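Wonar suspende atualização do software de preensão após falha detetada em simulação

1 de setembro de 2023

A Wonar retirou a última atualização do software que comanda as pinças dos seus braços robóticos. A falha foi detetada pela Liapis, que usa o programa em testes simulados de manipulação de alimentos e utensílios de cozinha.

Segundo a Liapis, em 65 dos 570 ensaios feitos com a nova versão a pinça abriu antes de receber a ordem de largar o objeto. Na versão anterior, o mesmo erro não tinha sido registado.

O problema está na leitura da força aplicada pelos dedos. Quando o valor chega com atraso, o programa assume que o objeto já está pousado e abre a pinça – mesmo com o braço em movimento.

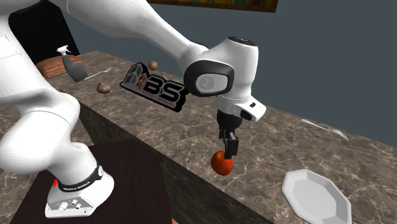 A atualização já estava instalada em 10 braços reais da Asano, que voltaram à versão anterior. Não houve feridos nem danos materiais. A Cluredent, que tinha a instalação prevista para setembro, adiou-a.

A Wonar conta publicar uma versão corrigida em novembro. Até lá, recomenda aos clientes que desativem as atualizações automáticas.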